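How a Sea Creature Ends Up in the Kitchen

545 shares

Somewhere in your town there is probably a piece of marble. It might be a step outside the bank, a statue of a man nobody remembers, or the thing your aunt won't let you put a cup on without a coaster. It looks like the most serious rock in the world. It started out as shells.

To get from shells to marble you need a sea, a lot of mud, and more patience than you or I have ever shown about anything.

Start with the sea. It should be warm and fairly shallow, and full of small animals that make hard parts for themselves. Snails do this. So do corals, clams, and some living specks so tiny that you would need a microscope to be rude to them. They build their shells out of a mineral called calcite, or out of a close relative of it, using stuff that is dissolved in the water around them. It's a bit like making a house out of soup.

Then they die. (Sorry. There's a lot of that in geology.) The soft bits rot or get eaten, and the hard bits drop to the bottom and lie there. More drop on top. Waves smash plenty of them into crumbs and sand. This carries on for so long that the pile gets thick, and the bottom of the pile gets squashed by everything above it. Water trickles through the gaps and leaves more calcite behind, and that glues the crumbs together. Now you have limestone.

Limestone is a perfectly good rock. People build churches out of it. If you look closely at a piece you can sometimes find a whole shell, or half of one, or a curly thing that everyone will argue about. At the quarry museum in Lellwood there's a wall of it you are allowed to touch, and the bit at child height has gone quite shiny from all the hands.

Now comes the unpleasant part, if you are a limestone.

The outside of the Earth is broken into huge slabs called plates, and they move at about the speed your fingernails grow. That doesn't sound dangerous. But a plate is very heavy and doesn't stop when it bumps into things, so when two of them meet, the rocks in between get crumpled, buried and pushed down to where it is properly hot. Some marble has been heated to 700 degrees Celsius. Your oven at home gives up long before that, and so does the pizza.

You might expect the rock to melt, and it doesn't. It stays solid the whole time, which seems unfair on everyone who has ever dropped a chocolate on a car seat in February. What happens is that the tiny grains of calcite start to rearrange themselves. Small crystals get swallowed up by bigger neighbours, and the bigger ones grow until they fit against each other like a jigsaw with no gaps. The shells usually vanish. All their edges and curls get rubbed out, and what's left is a solid mass of sparkly crystals. This is marble.

The word for a rock that has been changed like this is "metamorphic." It comes from Greek and means something close to "changing shape." Caterpillars do a version of it too, but they get wings.

If the limestone was very pure, the marble comes out white. Most limestone isn't very pure. It had bits of clay in it, or sand, or rust, or the remains of plants and animals that had turned into black carbon. When the rock is squeezed and folded, those bits get smeared out into streaks and swirls. People call them veins. Grey ones often come from carbon, and red and yellow ones come from iron. So when somebody pays extra for a kitchen bench with lovely soft veins in it, they are paying extra for very old dirt.

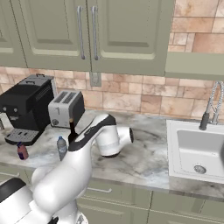 ROCKS, DIRT & OTHER FAVOURITES

Getting It Out of the Hill

Marble doesn't arrive in flat pieces. It arrives as a hill.

Joaquín Insaurralde has worked at the Lellwood quarry since he left school, and when I asked him what the job was like he said, "Loud, then lunch, then loud." The quarry goes down 90 metres in giant steps. From the top, the trucks look like something you'd find at the bottom of a cereal box. From the bottom, you look like that to the trucks, so visitors have to wear orange.

In the old days, workers split the stone by hammering wooden wedges into cracks and soaking them with water. The wood swelled up and the rock gave in. These days they use a long loop of steel wire with diamond beads threaded on it. Holes are drilled into the rock, the wire goes through, and a machine drags it round and round very fast while water runs over the cut to keep it cool. It works like cutting cheese with a string – except the cheese is a hill and the string has diamonds on it.

The block that comes away can weigh 40 tonnes. Nobody lifts it by hand, though Joaquín says every new worker gets asked to try.

From Lellwood the blocks go down the road to the Czerwiński stone yard at Biswood. A row of long flat blades saws each one into slabs, the way a bakery slices a loaf, only it takes most of the day. Then the slabs are polished. First they get rubbed with something rough, then with something less rough, and so on, until the surface is so smooth that light bounces off it properly and the colours show up. There is no varnish involved in that part. The shine is just the stone with all its scratches made too small to see.

Why Your Aunt Is Right About the Coaster

Marble looks tough, and in some ways it is. You can leave it out in the rain for a good long while before anyone notices a difference. But calcite is quite a soft mineral. A steel knife will scratch it, and acid will eat it.

Your kitchen is full of acid. Lemon juice is one. Vinegar is another, and so are orange juice and cola, and coffee is a weak one. Leave a slice of lemon sitting on polished marble and you'll get a dull patch the exact shape of a slice of lemon, and you'll get the blame as well.

You can see it happen for yourself. Please don't use the bench. Find a bit of white eggshell, which is made mostly of calcite too, and drop it into a glass with some vinegar. Small bubbles will start to come off it. The bubbles are carbon dioxide, the same gas that makes fizzy drinks fizzy, and it was locked up in the shell until the vinegar let it out. Geologists do nearly the same test on rocks with a drop of stronger acid. If it fizzes, they nod and write something down.

Rain does this as well, very slowly, because rainwater is a tiny bit acidic. There's a marble lion outside the old library at Cudusum that has been rained on for so many winters that its face has gone soft, and small children think it's a sheep. The calcite from its nose washed down the drain, then into the river, and some of it will have reached the sea.

Where there are snails, looking for something to build with.

40 comments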